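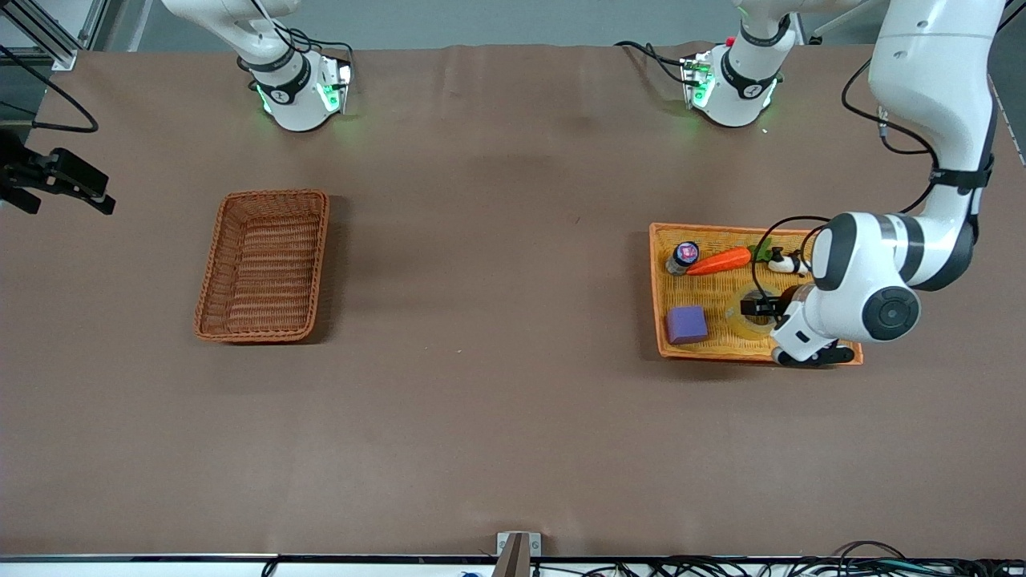 Why did I quit the allotment waiting list after all this time? My number came up, I walked over to look at the plot, and I didn't want it.

Long version, for myself. The letter was in the mailbox when I got home and it said plot 12 at Pludgate was mine if I paid by the end of the month. I was number nine on the list last spring and had stopped thinking about it. I went over before supper while there was still light. The plot is at the bottom, along the drainage ditch, and the soil is gray and sticks to your shoes in plates. Whoever had it before left a row of leeks gone to seed and a water barrel with a split down one side. The spigot is all the way up by the gate. I walked it with the idea of a full watering can in each hand and I knew by the second trip I wouldn't do it.

I stood there a while anyway. A man two plots over was burning bean stalks and waved, and I waved back. Then I came home and wrote the email saying no thank you. I read it over once and sent it.

What I want to do instead is make the back yard work. I have been saying so since we moved in and have planted exactly one rosemary, which is doing fine without me. The strip along the fence gets sun from late morning until four, later in June. I measured it tonight with the tape from the kitchen drawer and it is long enough for two beds with a walking space between. The tape only goes to 12 feet so I had to mark the spot with a clothespin and start over.

November is late to be starting but not too late for garlic. I have two heads of Abreu left from the farm stand, the purple-striped kind, and I can break them up and get them in this weekend if the ground isn't soaked. The cloves want to go in pointed end up, two inches down, and then get covered with leaves. I have plenty of leaves. They are all over the driveway and I have been stepping around them for a month.

I also went through the seed tin. Most of it is old. The parsnip seed I threw out because parsnip is no good after a year. The kale might be all right. The peas are Akora, a dwarf one, and I have most of a packet because last year I put them in pots and the pots dried out while we were away. There was an envelope with no writing on it holding flat brown seeds that could be squash or could be something from a lunch. I kept it.
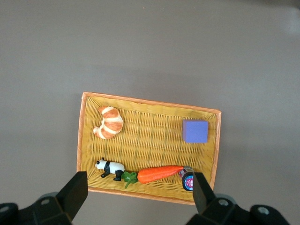

The advice on the garden board was to leave the garlic until next year and spend the winter on the soil. I had posted asking whether I could do both, dig and plant the same day. Clay that has had lawn on it for years will sit wet right through to spring, according to one reply, and the cloves will rot before they root, so put down cardboard now and plant potatoes in April and be patient. Two other people agreed. A fourth said she plants garlic in worse than that and it comes up every time.

I think I will go halfway. Cardboard on the far bed, where the grass is thickest, and garlic in the near one, where I already dug out the dead hydrangea and the soil is looser. If it rots I am out two heads of garlic.

Looked up what lumber costs and closed the page. The beds don't need sides. My grandmother's never had any, she just heaped the soil up and kept the edges with a hoe, and the paths between were packed hard enough to ride a tricycle down. She grew onions, beets, a great many beans, and one row of zinnias for the church. I don't remember her ever talking about soil. She did talk about cutworms.

I did order a fork. The old one has a bent tine from the hydrangea and the handle has started to turn in the socket. The new one is a Zorneo with the long handle, and it should get here next week, which means the garlic either goes in with the bent fork or waits. Probably the bent fork.

Other things from today. The gutter over the back door is dripping again at the same seam. Dentist moved me to the afternoon, which is better. I walked to the library and back and returned the book on espaliered pears without finishing it, because it turned into a book about the author's divorce somewhere after the chapter on pruning. Took out one on root vegetables that is 586 pages long and has hardly any pictures. I have read the part on garlic and the part on what to do with clay. It says gypsum in one place and in another place says gypsum does nothing. I would have liked somebody to pick.

Soup for supper, the end of the barley one. I put too much pepper in to make up for it being the third night.

I keep thinking about plot 12, mostly the barrel. It would have been a decent barrel if you could patch it. I did wonder after I sent the email whether I had been too quick, and whether a person could get used to the walk up to the gate. But I know how I am in July. By the second hot week I would be driving over there in the evening feeling bad about it, and then I would be just feeling bad about it and not driving over. The back yard I can see from the sink.

To do: flatten the boxes in the garage and pull the tape off. Rake the driveway and save the leaves in the old trash can. Find the hose nozzle. Call about the gutter. Check the garlic for soft cloves — one head felt light when I picked it up.

Up at 5 tomorrow so that is enough.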